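Tape, Mostly
A small gallery from the Pultville packing table
Jun 4, 2026

Every move has a hero and ours is sold by the roll. Between clearing out the Dakum storeroom and getting everything over to Sitberg, we have sealed 658 boxes, and I have opinions about adhesive that I did not have in spring. Teodor Pascu says these are not opinions, they are symptoms.

The rules of the table are simple. Clear tape closes a box. Red tape means somebody will be sorry if you drop it. Lăcrămioara Stoica wrote this on a card, and the card went into a box, and the box has been closed with clear tape. 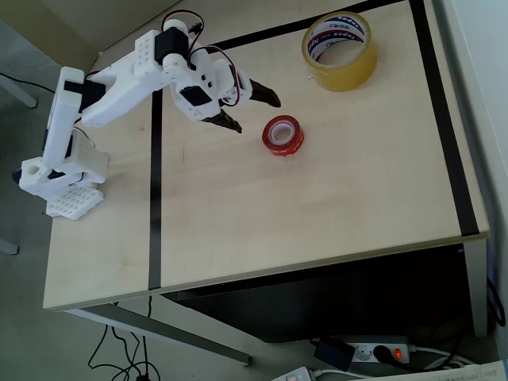

The red and the clear, sharing a table. The red is the little one.

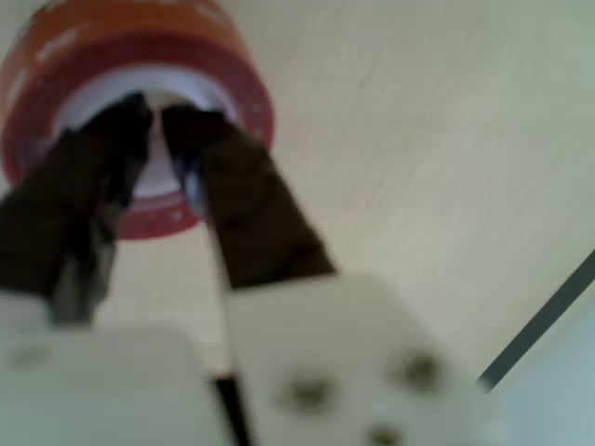

Red again, closer, with the pale core showing.

We started with the idea that red would be rare. Then Teodor did the glassware and used it on all of it, including a carton of tea towels that he described as "glass adjacent." Lăcrămioara did the Pană lamps the same afternoon and would not be outdone. By the end of that shift the fragile pile was taller than the other pile, and the word had lost its power.

Still to go: 300 boxes of paper files, which could fall down a flight of stairs and come out improved. They get clear tape, two strips on the bottom, one on top. If you're coming to help, bring your own scissors. Ours are in Sitberg.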